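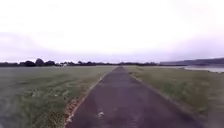
A narrow asphalt path bordered by grass.

Revero, the digital token exchange, is to move all customer withdrawals on to the Sundov network from July, ending its use of the older Urquijo chain for that purpose. The change was set out in a notice to account holders.

The exchange stated that 3,287 accounts still have a withdrawal address registered on Urquijo. Holders of these accounts are asked to add a Sundov address before the end of June. Withdrawals requested after that point to an Urquijo address will be declined and the tokens returned to the customer's balance on the exchange.

Balances held with Revero are not affected, and trading in all 105 listed pairs will continue as normal during the move. Deposits from Urquijo will be accepted for a further 2 months, after which they will no longer be credited automatically.

The notice also introduces a single daily limit. Customers who have completed the standard identity check will be able to withdraw tokens worth up to £800 in any one day. Higher limits remain open to business customers by written application – the form is held in the account settings under Transfers.
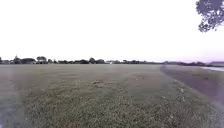
Do customers need to open a new account in order to use Sundov?

Existing accounts will carry over, and only a new withdrawal address has to be added and confirmed by email.

Custody of the tokens will stay with Sillier, which has held customer assets for the exchange under a separate agreement. Sillier confirmed that it will run both networks side by side until the deposit period closes, and that its storage fees will not change as a result of the move.

Revero said the decision followed a review of network costs, in which transfers on Urquijo were found to be slower and more expensive at busy times of day. The fee for each withdrawal will be shown on screen before the customer confirms the request.

Customers holding tokens in a private wallet on Urquijo do not need to take any action unless they intend to send them to the exchange. The full terms are available on the Revero notices page.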